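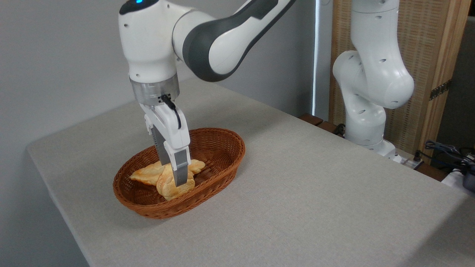
Two arms at the table, one with its gripper closed on a pastry in the wicker basket.

Re: [equipment] Budget for the second pastry cell, January 2021

Hi all,

> Before I sign off on Danzer's quote, can somebody explain
> why we need two arms per table? And is the parallel gripper
> staying, or do I have to leave room for something fancier?

Good questions, and I'm so glad this one is finally moving! Two arms because the Tilico orders mix basket and box packing, and I'd like one arm for each without changing fingers in between. If money gets tight, we can buy the table and one arm now and add the other in April (the mounts are the same, I checked with Danzer).

The parallel gripper stays. I'd love spare finger pads, though: Jetach sells them in packs of 4 and a pack is $26, so please put in 22 packs and we're covered for the year. That comes to $572. Hurkamine came back at $564 for the same quantity, but their pads need an adapter plate and I'd sooner pay the extra eight dollars.

Still missing from the sheet: felt covers for the table, a longer power strip, and some decent cable trunking. I also want a few more baskets in the same oval shape, so we can teach on one while another is being cleaned.

Can't wait to get the second cell going. Send me your additions and I'll update the sheet tonight.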